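Altley plaza to get market back in July

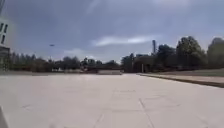 Pale concrete paving with trees in the distance.

ALTLEY - Saturday market is coming back. Town council voted Wednesday night to let Numport run it again, first one since the Ritchie Street lot closed.

14 stalls to start, mostly produce and baked goods. Fee is $196 for the season, same as before. A petition asking for the market got 2,034 names, well over the 1,000 needed to force a vote.

"People want their tomatoes," said Annag Baird of Numport. Parking still not settled. Dougal Purves, who owns a hardware store on Ritchie, told council he was worried about trucks blocking his loading door before 8 a.m.

Faneck buses will run thier normal Saturday schedule. Stall applications at town hall, front desk, until they run out.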